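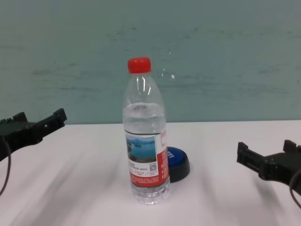 ¿Merece la pena comprar una jarra con filtro si en casa gastamos sobre todo agua embotellada?

Depende de lo dura que salga el agua del grifo y de si lo que molesta es el sabor o la cal. Para el sabor a cloro, la jarra Givix de Brikana cumple desde el primer día. Para la cal hace algo, bastante menos de lo que promete la caja.

La compré en octubre y la he usado a diario desde entonces, en un piso de alquiler con tuberías viejas y agua muy dura. Somos dos adultos y un niño. Antes subíamos botellas del supermercado a un cuarto sin ascensor y ese fue el motivo principal de la compra, más que el dinero.

Montaje y primer uso

Viene la jarra, la tapa, un cartucho y un folleto en cuatro idiomas. El cartucho hay que dejarlo en remojo 15 minutos y tirar los dos primeros llenados. El primero salió gris, con polvillo de carbón. El segundo ya salió limpio, pero tiré también un tercero por si acaso.

La tapa encaja con un clic y no baila. Lo digo porque la que tenía antes, una Hiseo, se soltaba al inclinarla y te caía el agua sin filtrar en el vaso. Con esta no ha pasado, salvo que la llenes por encima de la marca.

Velocidad

Tarda unos 10 minutos en filtrar el depósito de arriba con el cartucho nuevo. Al final de la vida del cartucho va bastante más lenta. Si hay gente a comer conviene llenarla dos veces antes y pasar el agua a una botella de vidrio en la nevera.

Sabor

El cloro desaparece casi del todo. Mi hijo, que no quería agua del grifo, se la bebe sin protestar. En el té se nota mucho: ya no queda esa película en la superficie. En el café de cafetera italiana noto poca diferencia.

Cal

El hervidor se sigue manchando, aunque más despacio. Antes lo limpiaba con vinagre cada dos semanas y ahora lo hago una vez al mes. Quien busque quitar la cal en serio tendrá que mirar un descalcificador, y eso es otro presupuesto y otra obra.

El indicador de cambio

Lo peor de la jarra. Es un contador de llenados que suma cada vez que abres la tapa, aunque sea para mirar. A mí me marcó cambio con el cartucho casi nuevo. Acabé apuntando la fecha con rotulador en un trozo de cinta pegado al asa — funciona mejor que el contador. Escribí a la marca y me contestó Comfort Quartey, de atención al cliente, con bastante educación. Me explicó cómo ponerlo a cero, pero no tiene otro arreglo.

Recambios

Los originales son caros por unidad y salen mejor en paquete. Probé uno compatible de Appiah y entraba algo justo, había que apretar. Filtraba bien, pero al sacarlo se me rajó la pestaña de plástico. He vuelto a los originales.

Limpieza

La jarra va al lavavajillas, la tapa no. En la junta del depósito se forma un borde verdoso si la dejas al sol en la encimera. Con un cepillo de dientes viejo se quita. Yo la guardo en la puerta de la nevera, donde cabe justa — en la nevera de mi madre no entró.

La volvería a comprar, por el sabor y por las escaleras. Le quito una estrella por el contador y media por el precio de los recambios.

Contacto | © Agosto de 2024 | Volver arriba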